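Label the Shelf, Not the Box

By Milan Declercq

Most small warehouses I visit have put their labeling money in the wrong place. They print a sticker for every carton and leave the shelf bare, or they give the shelf a strip of masking tape with a product name written on it in marker. Then they wonder why the stock count in August takes two shifts and still comes out wrong.

My position is simple. The storage location should have a permanent address, the address should say nothing about the goods, and the record that ties the two together should live in the inventory system. Carton labels are useful, but they are secondary. A carton moves. A shelf stays where it was bolted down.

The usual objection is that staff find product names easier to read than codes. This is true for the first week. A picker who sees "hinges, small" can go straight to the hinges. The trouble starts when the hinges outgrow their bay and someone puts the overflow two aisles over, under a strip that says "brackets." The strip is now false. It will stay false until somebody peels it off, and in my experience strips of tape survive longer than the people who wrote them.

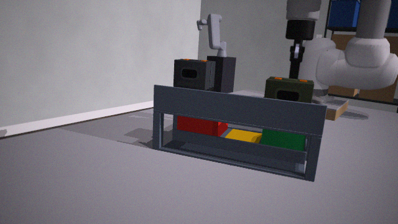

An address code can't become false in that way. Position 04-B-3 is the fourth rack, second level, third slot, whatever is sitting in it. If the contents change, one field in one record changes. The picker reads a list that says 04-B-3, walks to 04-B-3, and confirms the item by its carton label. Two independent checks, and neither depends on anyone's memory of where the hinges used to be.

I worked through this with Vevlow, a parts distributor that kept 2579 stock lines in a building laid out for 2000. The first proposal from their own team was to reprint every product strip in a larger typeface. I argued against it. Larger type makes a wrong label easier to read. We numbered the racks from the loading door inward, lettered the levels from the floor up, and numbered the slots from left to right as seen from the aisle. The numbering took less time than the argument about it.

Color deserves a separate paragraph, as it is the part of the subject where people have the strongest opinions and the thinnest reasons. Color is good for one thing, which is sorting at a distance into a very small number of classes. Three works well. Four is tolerable. Past five, people begin to disagree about whether a faded orange is the orange or the red, and the code has to be looked up on a chart, at which point a number would have been faster. Color also fails for anyone with a red-green deficiency, so it should never be the only carrier of the information.

What should the classes be? I would assign them to handling, never to product family. Product families multiply. Handling classes hardly ever do: goods to be picked singly, goods to be picked by the case, goods on hold. A new hire can learn that between the coat hooks and the packing bench.

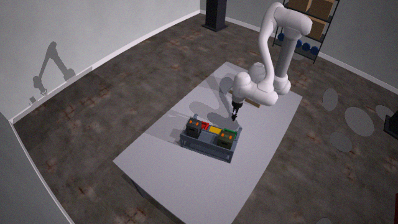

A tray of blocks and colored pieces at a white robotic arm.

The second objection is cost, and it is a fair one. Engraved or laminated address plates cost more than tape. A site with 300 positions will notice the invoice. But the plates are bought once, and product strips are bought again every time the range changes. Suppliers do not help here. Catalogs such as the one from Marnimis sell holders, strips and printers as a system, with the strip as the part that keeps being reordered. I would buy the holders and skip the rest.

Adhesive is the other hidden expense. Paper labels on powder-coated steel lift at the corners within a season or two, faster near a heater or an outside door. Magnetic plates hold well on steel uprights, but they can be moved, and a location label that can be moved will be. Rivets or screws into the beam face are dull and correct, provided the rack maker permits the holes. Ask before drilling.

Placement matters more than material. Put the plate on the beam under the goods it refers to, all the way through the building. If a single bay has plates above the goods, because a beam was damaged or a fitter was in a hurry, every adjacent bay becomes ambiguous. Arrows are sometimes proposed as a fix. They are an admission that the rule was broken, and I would rather see the plate moved.
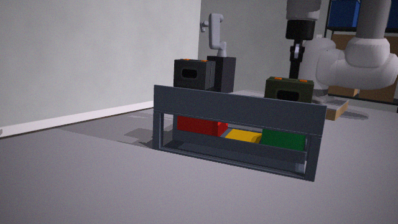 Three colors in a row: red, yellow and green in an open-frame rack.

A third objection came from Dulline, where the floor manager held that his crew knew the building by heart. They did. Of the 133 errors logged before the change, most fell in shifts covered by temporary staff, and the manager took this as proof that the temporary staff were the problem. I read the same log and concluded that the building could only be operated by people who had already memorized it. That is a fault in the building. It also means that every resignation takes part of the stock map out the door.

There are cases where I would leave product names on the shelf. A maintenance store with one attendant and forty items does not need addresses. Neither does a rack whose contents are fixed by regulation, such as first aid supplies, where the name is the thing a hurried person will be looking for. Outside those cases, the name belongs on the carton and in the record, and the beam should carry its number and nothing else.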